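Visita a la planta de mobiliario de Collex, junio. Nos recibió Calum Jardine, jefe de acabados. La nave de prensado ocupa 740 m² y trabaja tablero de haya a 80 bar.
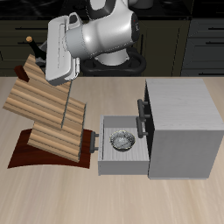

*Tablero de madera y, al fondo, armarios de cocina oscuros.*

El barniz Trumia se aplica en dos manos, con lijado intermedio de grano 200. Jardine descarta el acabado al aceite en encimeras por el mantenimiento que exige al cliente.

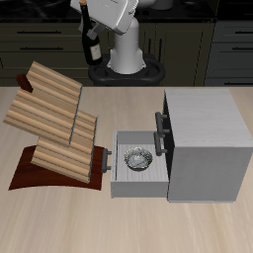

El almacén de herrajes admite 1,000 referencias. Las guías de cajón llegan de Tiron y se revisan por muestreo. Quedó pendiente la sala de secado, cerrada por mantenimiento.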